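Old office tower, worth rebuilding or just strip it?

ledow_parts wrote:
Got this one in May with a pile of others. Seller says "fully working, just needs a clean."

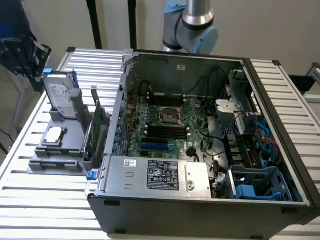
I've heard that line on 7 machines now and 3 of them booted. Before I put any money in, has anyone had one of these workstation boards last? Guy at Gradent wants 30 bucks for matching memory and swears it's all tested. Tested how, he wouldn't say.

rokusex wrote:
30 for used memory is a joke. Look hard at the socket before you buy anything. If there's one bent pin in there you're shopping for a board, and those proprietary ones cost more than the whole tower.

ledow_parts wrote:
Went over it with a flashlight. Looked ok to me, which isn't worth much.

chan400 wrote:
I'll disagree with the gloom. Mine has been on 365 days a year as a file box and I've never touched it. The plastic drive rails are great, no screwdriver. Clean the CPU, fresh paste, done.

rokusex wrote:
One box that didn't die isn't proof. What does it pull at the wall?

chan400 wrote:
Never measured.

rokusex wrote:
There you go.

ledow_parts wrote:
And the hard drive? I have it out next to the CPU and the green card. Seller says "low hours."

rokusex wrote:
Read the SMART data yourself. I wouldn't put anything on it I wanted back.

chan400 wrote:
Agree on that one. Still say build it. Skip the Gradent memory, try one stick of whatever you have that fits.

ledow_parts wrote:
Fine, one stick and no drive. If it doesn't post, it goes for parts.

Comments (2)

tinbench: Did it post? These threads always quit right there.

oldpsu: I'd test the power supply first. A label tells you what it did when it was new.

We use cookies to keep you signed in. Accept | Settings

Contact the moderators | © Ledow Boards | Back to top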